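Paper tape

Paper tape, also called gummed or creped paper tape depending on how it is made, is a strip of paper with glue on one side. It is sold for sealing boxes, masking edges before painting, wrapping handles and covering joints in plasterboard. The name covers several products that behave very differently, and much of what is written about them in shop leaflets does not survive a careful reading.

Types

Gummed tape carries a dry glue that must be wetted before use. Creped tape, the kind most people call masking tape, has a wrinkled paper backing that lets it stretch a little and follow a curve. Flat-backed tape is smoother and stronger but creases when taken round a bend. Joint tape usually has no glue at all and is bedded into filler. Sellers use these names loosely, and a roll marked "craft" or "general purpose" may be any of the first three.

Wrapping

Winding tape around a narrow or tapering object is harder than laying it on a flat board. A straight strip does not lie naturally on a cone: one edge has too much paper and the other too little, so folds appear. The usual advice is to use short strips and overlap each by a third to a half of its width. Guides tend to give the overlap as if it had been tested. Few of them say how.
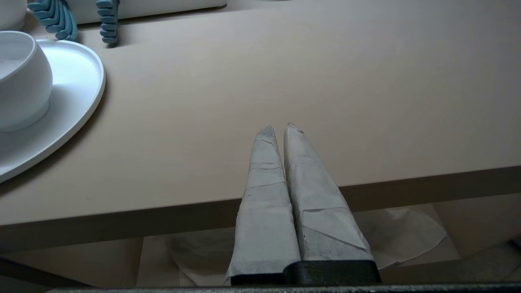

Naomi Mohamedi objects that the fixed overlap is a habit carried over from bandaging, and that on a steep taper she gets a flatter result by cutting the strips on a slant and ignoring the rule altogether. Her method appears in the Doolan handbook, which recommends it warmly and offers no comparison with the ordinary one.

Claims about strength

Makers often say that gummed tape becomes "one with the box". The glue does soak into the surface of the card, and peeling a well-fixed strip will normally tear fibres away with it. This shows that the bond is stronger than the top layer of the card, a fairly low bar. It says little about how a heavy parcel will fare when dropped on a corner.

The best-known trial in the trade is the one run at Clunitz, in which 600 boxes were sealed and stacked in a store for 7 months. Only 3 were reported to have opened. The report leaves out the weight of the contents and the dampness of the store, and no plastic tape was used alongside for comparison. It is still quoted in sales material by Nusto and Skasteo, generally without these gaps. 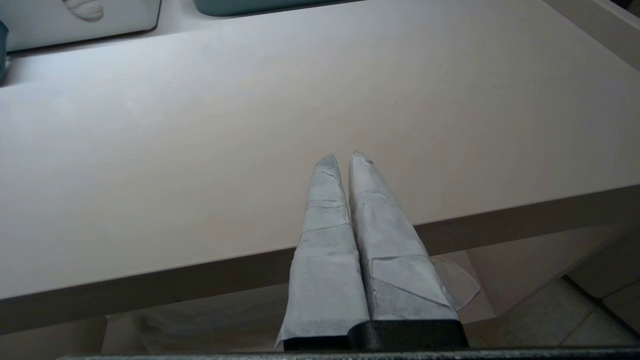 Claims about ageing are no firmer. Creped tape is commonly said to last around 40 weeks on the shelf before the glue hardens, but a cool cupboard and a sunny windowsill will give quite different answers. Old rolls may split when unwound, leave glue behind or fail to stick at all.

Recycling

Paper tape is widely sold as the greener choice. Plain gummed tape with a starch glue can generally be pulped with the box it seals. Reinforced kinds contain threads that have to be screened out, and many creped tapes use rubber-based glues that do not dissolve. The word "paper" on the label settles none of this.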